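Personal Finance for Working Adults
Session 4 notes: Saving for later, and who looks after the money

Hi all. These are my notes from session 4, cleaned up a bit and with the parts I rushed through filled in. If you missed it, read the whole thing before session 5, as we'll be building on the worksheet at the end. If you were there, you can probably skip to "Fees", where I ran out of time and started talking much too fast (sorry!).

Where we left off

Last time we did emergency funds and short-term savings. Somebody asked why we couldn't just keep going with the same savings account until we turn 65, and I said I'd get to it. So, the short answer is that you can, and plenty of people do, but prices creep up the whole time and a savings account often doesn't keep pace. Money you need next year should sit somewhere dull and safe. Money you won't touch for decades can afford to bounce around a little, and it's usually paid for doing so.

The two big families of retirement plan

A defined benefit plan promises you a certain income when you retire. The formula is normally your years of service times a percentage times some version of your pay (final pay, or an average of several years). Your employer carries most of the worry. If the investments do badly, they're supposed to put in more.

A defined contribution plan promises what goes in and makes no promise about what comes out. You contribute, your employer may contribute, it gets invested, and what's there at the end is what's there. The worry is yours, but so is the account, and you can generally take it along when you change jobs.

Most of you told me you have the second kind or nothing at all. Two of you have a bit of the first kind from an old job and had forgotten it existed. Please go and find the paperwork! Write to the old employer's benefits office, give them your dates of employment, and ask for a statement. Old pensions don't chase you, and if you've moved house they may have been mailing a stranger.

Vesting

This one caused the most confusion, so let me try again. Your own contributions are always yours. The employer's part may only become yours over time, and that's what vesting means. Some plans do it all at once after a set period (cliff vesting) and some do it in slices (graded vesting). If you're thinking of leaving a job, look up your vesting date first. I once left a job at Yorath, a small printing supplier, a few weeks before mine, and I still think about it every December when the statements come.

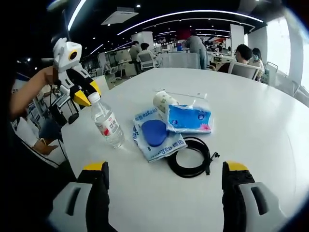
Water bottle on a white table.

Who does what

A retirement plan has several sets of hands on it, and people mix them up all the time. I know I did. Going through them in the order we used on the board:

The sponsor is usually your employer. They set the plan up and decide the basic rules, such as the match and who's eligible.

The trustees are responsible for the money being used for members and for nobody else's benefit. They have what's called a fiduciary duty, a legal obligation to act carefully and in your interest. You can ask who they are. It's a perfectly normal question and you don't have to explain why you want to know.

The investment manager picks what to buy and sell, within limits the trustees have agreed to.

The custodian physically (well, electronically) holds the assets. Keeping this separate from the manager is a safety feature – the person choosing the investments isn't the same one holding the keys.

The recordkeeper keeps track of which bit belongs to you, sends statements and runs the website you've forgotten the password to.

Rokeya Hettiarachchi raised a good point in the discussion: in a small company, one person may wear more than one of these hats. She's right, and it isn't automatically a problem, but you'd want to see an outside auditor somewhere in the picture. Look for the auditor's name in the annual report. If there's no annual report at all, ask for one in writing.

Fees

OK, the part I rushed. Fees come out of your account whether the market goes up or down, and they're nearly always shown as a small percentage, so they look harmless. Let's do one number properly.

Say you put in $1,000 once and leave it for 30 years. I'm going to pretend it grows a steady 5 percent a year, which real life will never do, but it makes the arithmetic readable. With no fees you end up with $4,322. Now take off a fee of one percentage point, so you're growing at 4 percent. You end up with $3,243. That one little point cost you $1,079, more than you put in to begin with.

Try the same thing over 15 years and the gap is much smaller: $2,079 against $1,801. Time makes growth bigger and it makes fees bigger too.

Several of you asked what counts as a high fee. I don't want to hand you a magic number, as it depends on the type of fund and the size of the plan. What I'd do is find the expense ratio for each fund on your menu, write them in a column, and look at the spread. If two funds follow the same sort of index and one charges four times the other, you have a question for your benefits office.

Reading a statement

We used the made-up statement from "Zilness Retirement Plan" (it's in your packet, the stapled one). A few things to circle:

Opening balance and closing balance. Then your contributions and your employer's contributions, on separate lines. In our sample the closing balance is $3,566, and lots of you assumed the whole increase was investment growth. Most of it was new money going in! Subtract the contributions first, then see what's left.

Vested balance. It may be lower than the closing balance, see above.

Beneficiary. Is there a name, and is it still the right name? This form generally decides who gets the account, even if your will says something else. Check it after a wedding, a divorce, a birth or a death.

Questions that came up

Can I borrow from my plan? Sometimes, depending on the plan's rules. Find out what happens to the loan if you leave your job, because the repayment deadline can arrive sooner than you'd like.

Is my money gone if my employer goes under? Plan assets are meant to be held apart from the company's own. With defined contribution accounts the bigger risk is contributions that were taken from your pay and never passed along, so compare your pay stubs with your statement now and then.

Should I pay off debt first? If there's a match, I'd usually try to get the match, then go after the expensive debt, then come back and save more. Sumaiya Roy argued for killing the credit card first no matter what, for peace of mind, and we didn't settle it. I still lean my way, but she made half the room change their minds.

For next session

Fill in the one-page worksheet: plan type, match, vesting date, fees, beneficiary. Leave blanks where you don't know, and put a star next to anything you had to call somebody to find out. If you have no plan at work, use the sample from Utach Freight in the back of the packet.

Please don't bring your real account numbers. Cover them up or copy the figures out by hand.

We're in the upstairs room at the Jindevport library again, same time, 6:30 p.m. Bring a calculator, or a phone with a calculator on it. We'll start with annuities, and I promise to go slower.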